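Stop Selling Us Coverage Maps

My house is 6 miles outside Jarkmont, on a road the county plows last. According to the map on the Flullora website, I live in a solid block of dark green, which the legend says means "strong indoor and outdoor service." I make most of my calls from the end of the driveway.

I don't think the company is lying, exactly. Somewhere there is a computer model that knows where the tower is, how tall it is, and what the hills are supposed to look like. The model says a signal should reach my kitchen. It doesn't know about the metal roof, or the stand of spruce on the ridge, or the fact that the whole valley gets on its phones at 7 in the evening. The map is a guess, and the trouble is that it gets used as if it were a measurement.

It gets used that way by the people who hand out public money, too. When Vilela, the next town over, asked to be included in the state's last round of rural tower grants, it was turned down. The reason given was that 85 percent of its addresses were already served. Served, in this case, meant colored in. The town has 3589 residents and a main street where a card reader will drop out in the middle of a sale. If you have ever stood at the hardware store counter while the clerk holds the reader up to the window, you know what that number is worth.

The usual answer is the challenge process. Anyone who thinks the map is wrong can file a challenge, and on paper that sounds fair. In practice you have to download an app, run speed tests outdoors at set times of day, and do it on a phone from the approved list. Then you upload the results, for which you need a connection. My neighbors are not going to do that. They have hay to get in, and a good many of them already gave up and put in a satellite dish. Every one who gives up makes the map look a little more correct, because no one has objected.

Plunon, the smaller carrier here, does one thing I wish the others would copy. Its map marks the places where its own trucks have driven and taken readings in a different shade from the places it has only modeled. The measured part is mostly highway, and it is not a large share of the county. But when I looked at it I knew what I was looking at. I switched to Plunon in March, knowing that I was in the guesswork part, and the service at the house is no better. I don't feel cheated, though, and that counts for something when the bill is 70 dollars a month.

I would go further than Plunon. I would say that no carrier should be allowed to count an address as served for grant purposes unless someone has taken a reading there, or close by, in the last couple of years. Indoors as well as out. People say this would cost too much. The school bus already goes down every road in the district twice a day. So does the mail. Put a logging phone in each of them and let it run. A phone that sits in a cup holder and writes down the signal strength is not expensive equipment, and the readings would come in all year, with the leaves on and the leaves off.

The carriers will say that conditions vary, and a reading on Tuesday doesn't tell you about Wednesday. True enough. That is an argument for more readings. It's no argument for having none and filling in the green anyway.

There is also a plain question of words. "Coverage" ought to mean that a call placed from a normal room in a normal house will go through and stay up. If a company means something less than that -- one bar outdoors, on a hill, on a clear day -- it should have to use some other word. We make food companies tell us what is in the can. I don't see why a two-year phone contract should be held to a lower standard.

Until that changes, I'll keep walking down to the mailbox to call my sister. It's a nice enough walk in summer.
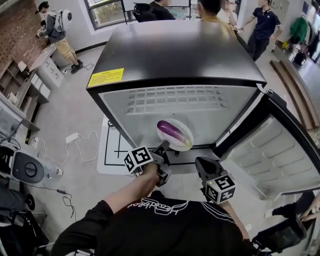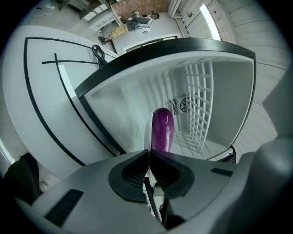
Eggplant on a plate in the mini fridge (first photo); a purple object up close (second photo).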